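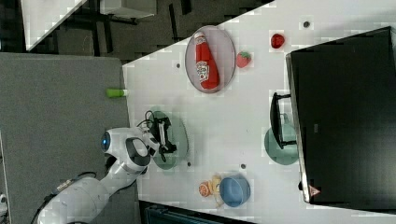
Lirnia, Jul 16, 2024

The line outside Gerner Games started at the loading dock and went past the bakery. Trinh Kim was number 28. She knew this because a man in a store vest had written it on the back of her hand with a marker.

The store had 102 copies of the collector's box for Lumumis. The box came with a cloth map, a soundtrack and a metal lantern the size of a thumb. Trinh wanted the map. She had played the first game on her brother's computer when she was 12, and that one had no map at all, so the two of them had drawn their own on the back of a calendar.

"You buying one or two?" asked the man behind her. His name was Rimantas Kalniņš and he had brought a folding stool.

"One."

"They let you buy two."

"I only need one."

He nodded and went back to his sandwich.

The doors opened at 8. The line moved a few steps, stopped, and moved again. People came out holding the boxes against their chests. A boy sat down on the curb and opened his right there, and his mother told him to wait until they got to the car. He had the lantern out already.

When Trinh got to the counter, Ánh Tiêu was working the register. They had been in the same math class and had not spoken much since.

"I thought you'd be here," Ánh said. "Is Phúc coming?"

"He moved in February. He's up north now, at the cannery."

"Does he still play?"

"I don't know. I haven't asked him."

Ánh scanned the box and put it in a bag. The total was more than Trinh had figured, and she paid part of it in cash and the rest on her card. There was a sign taped to the counter that said no refunds on opened boxes.

She stood by the drinks machine for a few minutes with the bag between her feet. Through the window she could see Rimantas folding up his stool. Then she got back in line. The man in the vest looked at her hand.

"You already went," he said.

"You can buy two."

"Two at once. Otherwise it's back of the line."

She went to the back of the line. It was past the bakery again and the sun had come around to that side of the street. A woman ahead of her was reading the rules out loud to her husband, who said he had read them.

It was nearly noon when she reached the register the second time. Ánh had changed places with another clerk, but she saw Trinh and came over anyway.

"For Phúc?" she asked.

"Do you have anything I can mail it in?"

Ánh went into the back room and came out with a carton that had held controllers. She set it on the counter and started looking for the tape.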